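Plindmont Household Forum > Laundry and Linens
Thread: Do you wash clothes and sheets together or not?

drawerliner
Thu 28 April
Posts: 1,811

We moved to Plolthorpe in February and the new place has no hookups, so I am paying per load for the first time in years. At home I always ran sheets on their own. Now I'm tempted to put the sheets in with shirts and sweatshirts and save a load. My sister says it ruins both. My mother did it all her life and her sheets lasted forever, but they were also thick old percale that you could have made a sail out of.

What does everyone here do? Mine are printed cotton, 200 thread count, nothing fancy.

tubandmangle
Separate, always. A fitted sheet in a front loader turns into a bag. Everything small goes into the corner pockets and stays there through the whole cycle, so your socks come out half rinsed. Same thing in the dryer, where you get a damp ball in the middle and the outside is baked.

kp_ridgeway
I mix them and have for years. Button the duvet cover closed before it goes in, and don't fill the drum past two thirds. Shirts are fine. Jeans and anything with a zipper go in another load. It's zippers that wear out sheets, in my opinion, more than the mixing.

drawerliner
The zippers make sense. What about lint? This print shows everything. 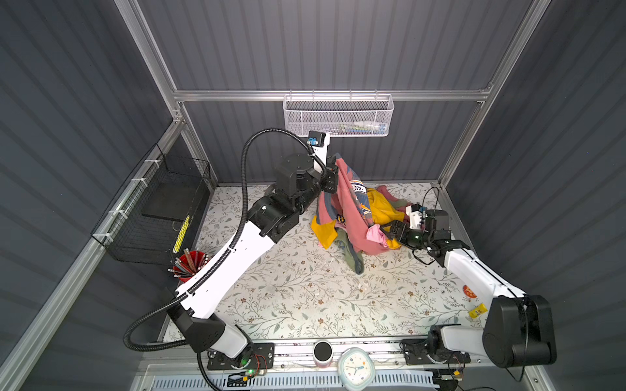

The print, gray-green vines and little brown flowers. White specks on it too.

tubandmangle
Those specks would bother me. I'd bet on a tissue in a pocket.

kp_ridgeway
Or a towel in the same load. Terry sheds on everything for the first dozen washes. I would look at the towels before blaming the shirts. Either way, a pale background hides white lint better than most. Try it with navy sheets sometime.

lowheat_only
I disagree with both of you on the load size. Two thirds full is too much if there is a king sheet in there. Half at most. At the Cheng laundromat near me the big machines at the back cost a little more but they rinse properly, and one big load there is cheaper than two small ones. If Plolthorpe has anything similar, go look at what the larger drums cost before you start combining things.

On drying: low heat, take everything out after 20 minutes, shake it, untangle it, put it back. The whole thing runs 60 minutes for me. If I skip the untangling it takes longer and the pillowcases come out creased.

drawerliner
They have big ones. I assumed they were for comforters.

lowheat_only
They are for whatever fits.

pennywhistle88
Color is what I would worry about. I had a set of white sheets go a dull peach because of one new red T-shirt. Anything new and bright gets washed alone 2 times before it goes near bedding, and after that cold water only. I used those Morkmont color sheets for a while and could not tell if they did anything.

tubandmangle
The color catchers work. Mine come out pink or gray every time.

pennywhistle88
Mine come out gray and so do the sheets.

drawerliner
Yellow should be all right, I think. It's the sort of color that has mostly given up anyway.

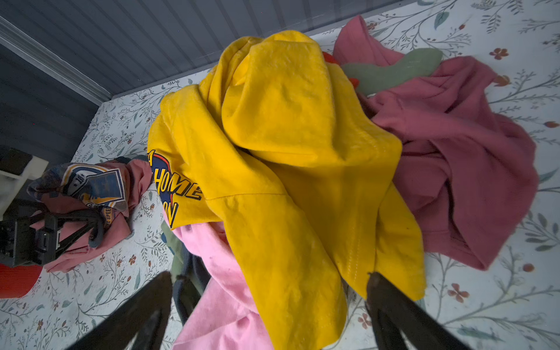
Mustard one in the middle of the pile, same print underneath.

kp_ridgeway
I'd still turn a top like that inside out. Faded cotton keeps fading and the seams get rubbed. Heavy sweatshirts also hold a lot more water than a sheet does, so they will still be damp when the bedding is finished. That is the best argument against mixing and I say that as someone who mixes.

lowheat_only
Yes. Pull the sheets first and leave the heavy stuff in for another ten minutes.

tubandmangle
Which is two cycles again, so where is the saving?

kp_ridgeway
In the wash. The dryer at mine takes quarters for extra minutes, you don't pay for a new cycle. Depends on the place.

drawerliner
OK. I'm going to try the large washer with sheets and T-shirts, cold, half full, and take the sweatshirts home to hang over the shower rod. Towels get their own load. Does anyone use fabric softener on percale, or is that another argument?

pennywhistle88
That is another argument. No softener.

tubandmangle
A little, in the rinse.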